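Holst Books, back room and shop floor - checklist for the Lekura launch reading, December

- [x] Fire exit by the fantasy shelves clear. Two display crates moved to the stockroom.
- [x] Extinguisher tag in date
- [ ] Stacking chairs checked. 11 have loose feet - pull them before the signing.
- [x] Mic cable taped down

Comment: 300 copies of the new Coklow novel are stacked too high behind the till. Bring the pile down to waist height.

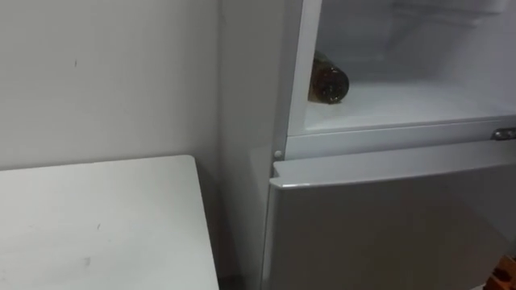
The signing line should run along the romance wall and stay out of the stairwell. Þórey Þrastardóttir wants the audiobook stand near the door, and that's fine if it leaves room for a wheelchair.

- [ ] Stairwell light, second landing - still flickers
- [x] First aid box restocked

Recheck at 4 p.m.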